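Filed under: Kitchen & Table > Glassware, jugs and serving

We use cookies to remember your settings and count visits. By continuing to browse you accept our cookie policy. OK

Coloured glass jug dribbles, and the drinks come out in stripes

Posted by grelasik_st, January 11, 2018

My aunt downsized in August and I came away with a brown glass jug, curly handle, wide mouth, the sort of thing that sat on every sideboard in the country until people came to their senses. I love it. It does not love me.

I've been using it for an orange drink in wine glasses, with something redder going in last to make it look like I went to some trouble. Two problems. The jug drips, and whatever misses ends up sliding down the glass to the stem and then onto my good table. Also the red part lands in streaks and stays there, when I was hoping for one of those tidy sunset layers.
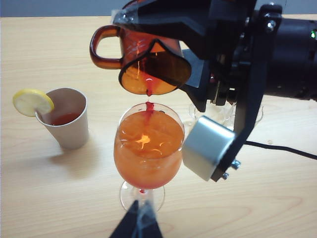 Noémie Caron: Your two problems are one problem, and it's the height. A thin stream from up high arrives with some speed and goes straight into the drink, so you get streaks. For layers you want the lip nearly touching the glass, and the red poured over the back of a spoon or down the inside wall. Whether it floats or sinks depends on how much sugar is in it. Syrupy stuff goes to the bottom whatever you do, so put that in first and pour the orange on top, slowly.

As for the drip, wide-mouthed jugs are bad at small pours. They were made for filling tumblers of cordial at speed. Pour a bit more boldly, then give your wrist a quarter turn as you bring the jug upright. Practise with water over the sink. You'll feel ridiculous for 9 or so goes — then it clicks.

I'd also stop filling the glass most of the way before the last ingredient goes in. Leave yourself two fingers of room.

Vitale: rub a tiny bit of butter under the spout. my nan did it with the milk jug. works on teapots too

irnwood_878: Buy a different jug. I had one like that for 2 years and it ruined a tablecloth and very nearly a friendship. Mine now is plain steel with a pinched lip, ugly as a bucket, and hasn't spilled a drop.

If you must keep it, put a coaster under every glass and wipe the table straight away. Orange juice on bare timber goes sticky and then goes grey with whatever sticks to it. Don't ask what colour my sideboard used to be.

grelasik_st: Tried the butter. The jug still drips, only now it smells like toast. Noémie's wrist thing is getting there, and pouring low fixed most of the striping. Coasters purchased. The jug stays.

Get our best household fixes by email once a fortnight. Join 2,000 other readers. Unsubscribe any time.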